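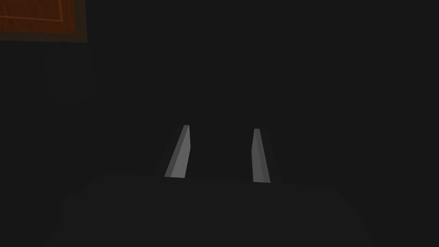
How to learn a song in a language you don't speak

Sooner or later every amateur singer is handed a piece of music with words they can't read. It might be a German song from your teacher, or a Czech carol that your choir has decided to sing in February for reasons best known to the choir. My own turn came when I joined the Grinonness Singers and was given a folder with four languages in it, only one of which I could order a coffee in. I've worked through a good many songs since then, and this is the way I go about it now. It's slower than simply bashing through with the piano, but the words stay put once they're in.

What you'll need

A copy of the music you're allowed to scribble on, a soft pencil, a rubber, and something to record your voice with (a phone is perfectly good). I also keep a cheap notebook for the words. Mine is a Grellex one with 80 pages, and it has lasted me three years.

Step 1: Write the words out by hand

Leave the tune alone for now. Copy the whole text into your notebook as a poem, one line of verse to each line of the page, with two blank lines underneath. In the music the words are chopped up with hyphens and stretched across bars, and it's very easy to lose track of where one word stops and the next one starts. If there's an accent or a dot over a letter, copy that too.

Step 2: Find out what every word means

On the first blank line, write the meaning of each word directly under it, even if the result is gibberish. Then put a sensible English version at the bottom of the page. The singing translation printed in old editions won't do for this, I'm afraid. It was written to fit the notes, and "heart" may well have ended up sitting under the word for "window". You want to know which word is the important one, so that you can lean on it.

Step 3: Write the sounds in your own way

The second blank line is for the sounds. Proper phonetic symbols are marvellous if you know them, and worth learning if you plan to do a lot of this, but I managed for years with my own spelling and a few squiggles. Underline the stressed part of each longer word. Listen to two or three native speakers reading the poem if you can find them, and do listen to speech before you listen to singers, who bend their vowels on high notes (we all do it!).

Step 4: Speak it, then speak it in rhythm

Read the poem aloud slowly until you can get through a verse without stopping. Then speak it in the rhythm of the song, tapping the beat on your knee. If you trip up, take the last three words of the line and work backwards, adding a word at a time. I do this over the washing up, and a verse usually takes me two or three evenings.

Step 5: Sing the tune on one vowel

Put the words away and sing the melody on "ah" or "oo", whichever feels kinder. Mark your breaths in pencil now, and check them against your notebook so that you aren't breathing in the middle of a word.

Step 6: Put the two together

Take one phrase at a time, at half speed. Stay on the vowel for as long as you can and pop the consonants in neatly at the end. Record yourself, leave it a day, and listen back with the notebook open – you'll hear things you'd never notice while singing. Rub out any markings you no longer need, as a crowded page is hard to read under stage lights.

If it won't stick

Try writing the first letter of each word on a card and singing from that. For a long piece with several verses, give each verse a small picture in your head, taken from the meaning you worked out in step 2. And if one particular line keeps going wrong, sing it first thing when you sit down to practise, before you've tired yourself out on the rest.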